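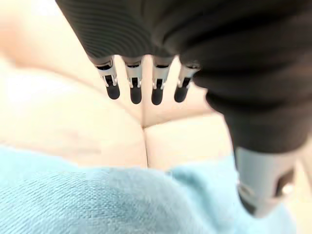 The wrist camera's view, with the four fingertips over the padded surface and the blue fabric along the bottom.

Wenano wrist camera and recording kit, reviewed after a summer of cloth work

I have been meaning to write this one up for ages, and several of you have asked (hello Bence, I did get your message, both of them), so please put the kettle on because I do go on a bit.

The Wenano kit is a small camera with a bracket that fits at the wrist of a robot hand, a cable, a foot pedal, and a program called Cimus that stores what the camera sees together with the position of every finger joint. You press the pedal to start, steer the arm through the job, press again to stop, and you have one example for your learning system. Then you do it again, and again, and again. I bought mine from Gundotia with the longer cable, and I paid for it myself.

Our job is soft things on soft furniture: picking up a towel from a seat, straightening a throw, that sort of everyday tidying. Cloth is a lovely, maddening thing to teach. It never lies the same way twice, so you need a great many examples, and you need to see the fingertips properly in every one of them. That was my whole reason for wanting a camera down at the wrist instead of only the one on the tripod, which spends half its life looking at the back of the arm.

And on that point I'm delighted with it! All four black tips are in view when the hand is hanging open, and you can see the little slots in the joints. Close up, the picture is sharp enough that the fuzz on the blue fabric shows, and even the weave in the near corner. Jennylyn Policarpio, who trains the model on what I gather, was very pleased about that, as the folds are what she wants it to learn from.

Now for the grumbles. The hand takes up an awful lot of the picture. With our rather bulky gripper, the top and the whole right side are mostly dark casing, and some days I do feel I'm collecting a splendid library of one robot's knuckles. The bracket turns a little, though not enough for my liking, and I would happily give up a bit of steadiness for another notch or two. The focus is shallow as well. Fingers and near cloth come out nicely, but padding further back goes soft, and a pale seat against pale padding doesn't leave much to hold on to. I could still make out the seams where the cushions meet, and I use those for lining up my starting position, but I wouldn't want to go hunting for a beige sock.

Cimus itself is plain and friendly. It names your recordings by session and lets you mark the bad ones as you go, with a single key, before you forget which they were. I finished with 1109 recordings and threw out 58, nearly all of them my own fault for pressing the pedal late. What I don't care for is the playback, which loads so slowly that I got into the habit of checking only every sixth recording. Gerardo Panganiban tells me there is a setting for smaller previews. I have looked for it twice and will look again.

The foot pedal deserves a kind word. My last one, from Mercado, was a stiff little thing that slid away under the desk, and by teatime my shin ached. This one is wide and heavy, and stays where it's put. If they sold it separately I'd buy a second for Renato.

A few things I'd pass on to anyone starting out. Tape the cable down in two places along the forearm and leave a loop at the wrist. Change the cloth, and crumple it afresh for every go, even when you are tired and it looks crumpled enough. Keep your lamp where it is for the whole session. And do record some goes where the hand misses the cloth and comes back for it, as our model was quite hopeless at second tries until Jennylyn had a good batch of those.

Would I buy it again? Yes, for cloth and anything else you handle at close range. For big objects I think you'd be cross with it inside a week. Four stars out of five, and I'd go to four and a half for a bracket that turned further.

Posted 2021-07-03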